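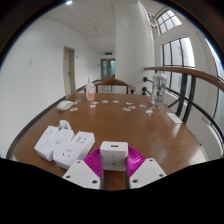
How Do You Teach a Robot to Pick Something Up?

Pick up a spoon. Go on, I'll wait.

Did you think about your thumb? Did you wonder how hard to squeeze? I bet you didn't, and neither do I, and that makes it really tricky to explain picking things up to a robot! Your hand learned it ages ago, when you were a baby dropping peas off a high chair.

I'm building a robot helper called Flotley at Tutska, a shared workshop where people split the cost of tools and then argue over who had the good screwdriver. Flotley doesn't have a proper arm yet (arms are expensive, and I keep changing my mind about mine). But I already have a hand for it, and the hand is my favorite part, so let's start there.

Two Fingers Are Enough

You have five fingers on each hand. Flotley's gripper has two, and they're bright magenta. I could have picked gray. Why would I pick gray?

Each finger is shaped a bit like a long triangle with ribs running across it, like the rungs of a tiny ladder. When a finger like this presses on something, the ribs let it bend, and the tip curls in toward the thing you're grabbing. It's a trick borrowed from fish! If you push on the side of some fishes' tail fins, the fin bends back toward your finger instead of away from it. The first time I read that I said "no way" out loud on the bus.

A bendy finger is very forgiving. Say the thing you're picking up is a plug-in USB charger, which is a little block with rounded corners. A stiff metal finger has to line up with it very neatly. A bendy one can be a bit wonky and still get a decent hold.

The fingers are screwed to white plates, and it took me a whole afternoon to get the screws to sit right. My first set of fingers was too stiff. My second set flopped like cooked noodles. I named that set Widmer, and Widmer now lives in a drawer.

So Who Moves the Hand?

A person does! I hold the gripper and do the picking up myself, and a camera rides along on it and films everything the fingers do. Later on, a computer studies the films. It looks for patterns, such as where the fingers were just before they closed, and how far apart they were. One film of one grab teaches it almost nothing. So you do it again. And again. And then you have a snack and do it again.

By the end of May I had 447 grabs saved, and I was so proud that I told everybody at dinner. Then I worked out how many I wanted for the first real test, and the answer was 2075. Oof.

Why Not Use a Nice Clean Table?

You might think a robot should practice with one thing on an empty table. That's fine for day one. But is your table at home like that? Mine has never been like that in its life.

So I like clutter. Little flat sticker pieces make very good clutter, all different colors and scattered any old way. A computer mouse is good too, and so are see-through bottles, which are hard for a camera to make sense of. Shiny tabletops are another puzzle. The light bounces off and makes a bright patch, and a computer might mistake that patch for a thing. You and I know you can't pick up a patch of light (my cat isn't so sure).

White things are sneaky as well. Put a few white boxes close together and ask yourself where one stops and the next one starts. You can tell from the thin shadows and the edges. A computer has to learn to look for those.

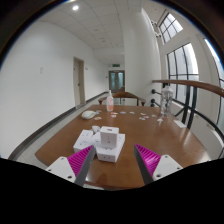 Ghada Najjar wants to know why the fingers open so wide before a grab, when the thing they're after might be small. Wouldn't it be quicker to keep them nearly shut?

Good question, Ghada! It would be quicker, and I tried it. The trouble is that a narrow gap gives you no room for mistakes, so a finger bumps the thing and shoves it sideways. Open wide, get close, then close up gently. Try it with your own finger and thumb and a grape.

Have a Go Yourself

You'll need two wooden spoons, some tape, and a friend. Hold one spoon in each hand and use only the spoon ends as your fingers. Now try to move an eraser from one side of the table to the other. Next, try a sock, then a coin lying flat. (The coin is horrible. Good luck.)

Swap over and let your friend tell you what to do while you keep your eyes closed. "Left a bit" isn't much help, is it? How far is a bit?

Write down which things were easy and which ones got away. My own list of things that got away has a page and a half on it, and grapes are on there twice.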